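2 December entry, bench 4

2nd December. Pellet wash, second attempt. Spun the Dosside soil extracts at 2,000 g for 18 min, brake off. Supernatant still cloudy in the clay-rich set, clear in the sandy set. Same split as in April, so I doubt the new buffer is at fault.

Sabina suggests a slower first spin at 600 g to drop the coarse fraction, then transfer and repeat. Will try on the spare aliquots.
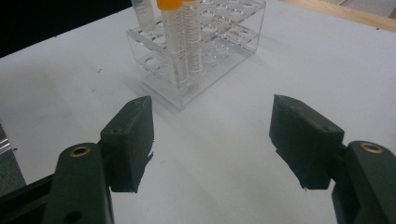 Conductivity of the buffer read 193 µS/cm before use - within range, no need to remake. Batch label says Stimby but the lot number is smudged. Benedek to check the order sheet.

To do: weigh pellets after drying, rerun blanks, ask Caoimhe whether the Rivadeneyra samples were sieved before they were frozen.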